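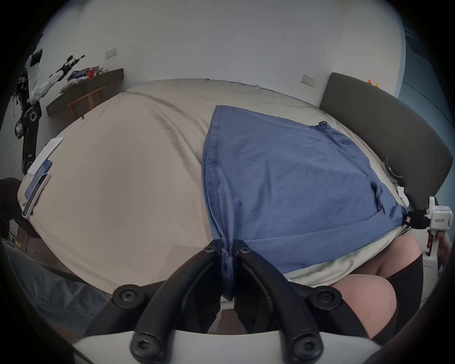

## 4. First wash and drying

Read this section before you use your Laxdal bedding set for the first time. It covers the duvet cover, the flat sheet and the pillowcases. The duvet itself has its own instructions in section 6.

### Before you start

Check the sewn-in label on each piece. The article number for the full set is 1461. If a piece carries a different number, follow the care symbols on that piece and skip the table at the end of this section.

You will need:

- a washing machine with a drum large enough for the duvet cover on its own
- liquid detergent without bleach
- a drying rack or line, or a tumble dryer with a low setting

**Note:** Wash dark and light pieces separately for the first 2 washes. Some loose dye is normal.

### Washing

1. Close all buttons and turn the duvet cover inside out.
2. Shake out each piece and look for pins or bits of packing thread.
3. Load the drum no more than two-thirds full. Wash the duvet cover separately from the pillowcases, which tend to end up inside it.
4. Add detergent. Use half the amount printed on the bottle for a normal load.
5. Choose a warm cotton cycle and a medium spin.
6. Take the bedding out as soon as the cycle ends. Creases set quickly in a warm drum.

**Caution:** Do not use fabric softener on the first wash. It coats the fibers and the cloth will not absorb moisture well afterward.

### Drying

1. Pull each piece square by the corners while it is still damp. Two people make this easier with the duvet cover.
2. Hang sheets over the line by a third of their length — not by the corners, which stretch.
3. If you use a dryer, set it to low and stop it once to untangle the load.
4. Leave the pieces to air for an hour before folding.

**Caution:** Do not dry bedding directly on a radiator or heater. Keep it away from open flames.

### Folding and storage

1. Lay the piece flat on a bed or a large table and smooth it from the middle outward.
2. Bring the two long edges together, then fold again in the same direction.
3. Fold from the short end until the bundle fits your shelf.
4. Store it in a dry cupboard. The Surnidar cotton bag that came with the set can be used for this — plastic bags cannot.

### Quick settings

| Piece | Cycle | Spin | Dryer |
|---|---|---|---|
| Duvet cover | Warm cotton | Medium | Low |
| Flat sheet | Warm cotton | Medium | Low |
| Pillowcases | Warm cotton | 400 rpm | Low or line |

If a seam opens or a button comes off during the first wash, stop using the piece and see section 29 for returns. Keep the sewn-in label attached, as a claim can't be handled without it.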